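Progress report to the Tusdale fund, 25 July 2022

The reading room in Culo is open since spring and 30 families are now registered. We have spent 400 of the 500 dollars for books — the rest is kept for August. 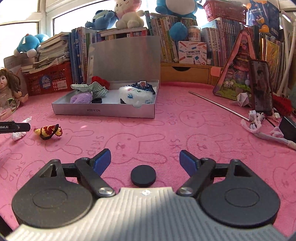 Table with the pink rabbit cloth.

Attendance is good in the mornings and weak after lunch. We ask your permission to close two hours earlier and to move this time to the evening.
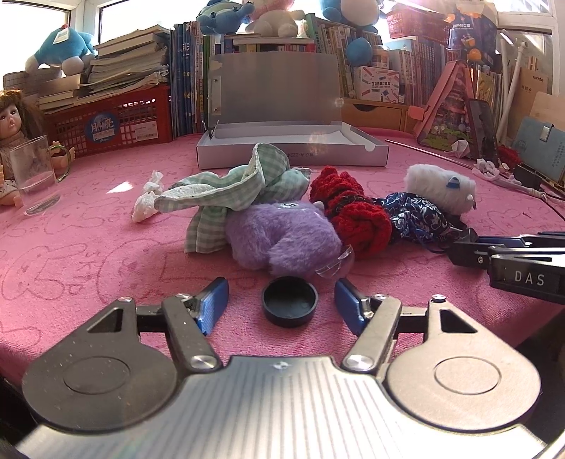 Ehsan Vahidi wrote to us that evening hours would suit the parents who work, but the small children will be too tired for stories by then. We will try it for one month and report the result.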